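Bathroom and Supply Shelf Check – Brullow House, second floor
Checked by: Cadi Ruddock
Date: 30 Oct 2018
Last full check: June
Comments go under each line. Open items get a name next to them.

1. Cabinet doors close and latch
OK. Left hinge is stiff but holds.

2. Medicines locked away from toiletries
OK. Key is with Marites Cruzado. Spare key is in the office safe.

3. Cleaning products on their own shelf, original labels on
NOT OK. One spray bottle had no label and I could not tell what was in it. Removed and bagged for disposal. Ximeng Tang to remind the evening shift that nothing gets decanted without a label.

4. Expiration dates read on every item
Partly done. All 48 items on the upper shelves were checked and 4 were past date. Those are out. The lower drawer still has to be done. Darius Ghiță has it.

5. Hot water at the sink
OK after running the tap for 15 seconds. The Leite valve was replaced in June and there have been no complaints.

6. Floor mat flat, no curled corners
NOT OK. The corner nearest the tub has lifted. Mat taken up for now. New one is on order from Bavis.

7. Grab bar tight
OK. Pulled in both directions, no movement.

8. Night light works
OK.

9. Sharps (razors, nail scissors) in the closed box
OK. The lid was on but not pushed down. Pushed it down.

10. Outlet by the mirror trips when tested
OK. Reset fine. The cover plate has a hairline crack – fine for now, look again next time.

11. No food kept with toiletries
See the comment below on sorting. This was open last time too.

12. Sign-off sheet on the inside of the door
Missing. Anca Ghiță to print a new one from Clendari and tape it up. Sheets are kept for 90 days and then filed.

Comments on line 11

Tubes are the items most likely to end up in the wrong place. Creams, gels and toothpaste all get dropped into whatever is nearest, and by the end of a shift they can be in with snacks or wipes. Please sort them by bin and read the label before anything goes in. A small tube can go in cap down, like the translucent light blue one standing in the blue bin, but then turn it so the name can be read from the front. The big pale blue tube has dense small print on its lower half, so hold tubes like that near the top when you are reading them – the part you need is often under your fingers. The yellow bin has a crumpled beige item in it that might be a wrapped snack or bread. Check what it is, and if it is food it goes to the kitchen. Marites will initial this line once both bins have been gone through.
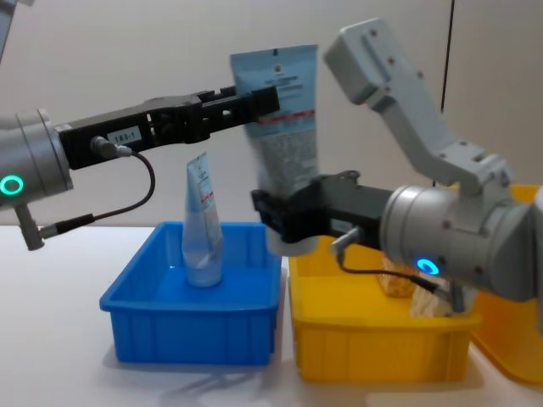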